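Ruderabteilung Skesarlow-Gymnasium
Sicherheitsdurchsicht Bootshaus, Steg und Material vor der Sommersaison

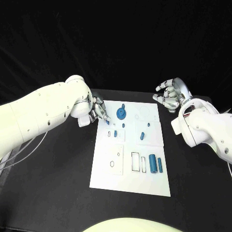

Zwei weiße Roboterarme über schwarzer Tischplatte, links die Hand mit silbernen und grauen Fingergliedern.

Stand: 6. Mai 2021
Geprüft von: Zeyu Shao (Material), Shengli Long (Steg, Halle, Papierkram)
Legende: OK = in Ordnung. M = Mangel, Betrieb möglich. S = gesperrt. Wer bei S trotzdem rudert, darf den Bericht an die Versicherung selbst schreiben.

1. Halle

1.1 Tor, Laufschiene, Verriegelung: M
Das Tor läuft, wenn man es vorher anhebt. Das wissen alle ab der achten Klasse. Die siebte lernt es über die Schulter. Rolle links tauschen, Teil liegt seit Februar im Büro und sieht dort sehr ordentlich aus.

1.2 Fluchtweg zur Uferseite: M
Frei war er bei der Prüfung erst, nachdem wir zwei Ergometer, einen Wäscheständer und das Banner vom Schulvergleich zur Seite geräumt hatten. Der Wäscheständer gehört angeblich niemandem. Er steht jetzt draußen.

1.3 Beleuchtung, Notleuchten: OK
Leuchte über Lager C summt. Sie summt in vertretbarer Lautstärke.

1.4 Bootslager und Gurte: M
Lagerarm in der dritten Etage, Wasserseite, hat Spiel. Achter Horgan bis zur Reparatur eine Etage tiefer, auch wenn er dort schon immer im Weg war. Zwei Gurte ausgefranst, entsorgt. Einer wurde während der Prüfung wieder aus dem Müll geholt ("der geht doch noch"). Erneut entsorgt, diesmal zerschnitten.

1.5 Feuerlöscher: OK
Beide Prüfplaketten gültig. Am Löscher neben der Werkbank hängen keine Trikots mehr, danke.

1.6 Verbandkasten: M
Inhalt laut Liste vollständig bis auf Pflaster. Pflaster gibt es in diesem Haus immer genau bis zum ersten Trainingstag mit neuen Skulls. Nachkaufen, diesmal die große Packung.

2. Steg und Ufer

2.1 Belag: M
Rutschhemmung auf den letzten Metern flussabwärts abgelaufen. Bis der neue Belag liegt, wird dort weder eingesetzt noch ausgestiegen und schon gar kein Siegerfoto nachgestellt.

2.2 Bohlen und Schrauben: OK
Mit dem Hammer abgeklopft. Zwei vorstehende Schrauben versenkt. Dabei einen Kontaktlinsenbehälter gefunden, liegt im Büro.

2.3 Rettungsring mit Wurfleine: S, behoben
Der Ring hing, die Leine nicht. Sie fand sich als Wäscheleine in der Mädchenumkleide wieder, fachmännisch verknotet. Sie hängt wieder am Ring. Ergebnis der Prüfung: Die Knotenkunde im Anfängerkurs wirkt.

2.4 Aushang Fahrordnung und Notrufnummern: M
Lesbar, aber die Skizze zeigt die alte Fahrrinne. Bis der neue Plan hängt, gilt die Einweisung durch die Trainer. Bergfahrt bleibt Bergfahrt, unabhängig davon, wer gerade Bugfrau ist und was sie dazu meint.

3. Boote

3.1 Achter Horgan: M
Bugball fest, Luftkästen dicht, Rollschiene auf Platz 5 locker. Platz 5 behauptet, das sei schon immer so gewesen und man gewöhne sich daran. Wird trotzdem festgezogen. Fersenbänder auf allen Plätzen vorhanden, auf Platz 2 durch einen Schnürsenkel ersetzt. Schnürsenkel sind kein Fersenband, auch in Schulfarben nicht.

3.2 Gig-Vierer Trinano: OK
Das schwerste Boot im Haus und das einzige ohne Beanstandung. Wir vermuten einen Zusammenhang mit der Beliebtheit.

3.3 Doppelzweier Jedora: S
Riss an der Bordwand steuerbord, überklebt. Das Klebeband ist neu, der Riss laut Fahrtenbuch nicht vorhanden. Gesperrt, bis der Bootsbauer da war. Wer etwas dazu weiß, darf sich bei Shengli Long melden. Es gibt kein Donnerwetter, nur eine Seite Formular.

3.4 Motorboot für die Trainer: M
Quickstopp löst aus, Paddel an Bord, Tank halb voll. Betriebsstundenzähler steht auf 1691. Beim letzten Eintrag im Heft stand er angeblich auf 91, was entweder einen sehr fleißigen Frühling oder zwei fehlende Ziffern bedeutet. Bitte vierstellig ablesen.

4. Persönliche Ausrüstung

4.1 Rettungswesten: M
Im Schrank hängen 56, davon 23 in Kindergröße. Bei drei Automatikwesten ist die Patrone abgelaufen, sie sind mit rotem Band markiert und bleiben an Land. Das rote Band ist keine Auszeichnung für den Steuermann.

4.2 Steuerleute: OK
Weste wird über der Jacke getragen. Alle wussten es auf Nachfrage. Zwei hatten sie dabei darunter an.

4.3 Schwimmnachweise: M
Bei den neuen Anmeldungen fehlen noch vier. "Kann eigentlich ganz gut schwimmen" in der Handschrift der Eltern ist nett, reicht aber nicht. Ohne Nachweis nur Ergometer, und die stehen jetzt ja auch nicht mehr im Fluchtweg.

5. Fahrtenbuch

5.1 Eintrag vor der Fahrt: M
Wird inzwischen meist gemacht. Unter "Ziel" bitte einen Ort angeben. "Vorne" und "mal sehen" helfen uns bei der Suche wenig.

5.2 Rückkehrzeit: M
Nach Aktenlage sind zwei Vierer vom April noch unterwegs. Beide liegen in der Halle, wir haben nachgesehen.

Offene Punkte und Zuständigkeit

Torrolle, Lagerarm, Rollschiene: Zeyu Shao
Stegbelag, Aushang, Bootsbauer für Jedora: Shengli Long
Patronen für die Westen: bestellt, Rechnung geht an die Abteilung
Pflaster, Fersenband: wer als Nächstes in die Stadt fährt, Beleg aufheben
Wäscheständer: steht bis Monatsende neben der Tonne und kann abgeholt werden

Nachprüfung der gesperrten Punkte vor der ersten Ausfahrt der Jüngsten. Bitte den Weg zum Schrank vorher selbst freiräumen.

Gez. Shao, Long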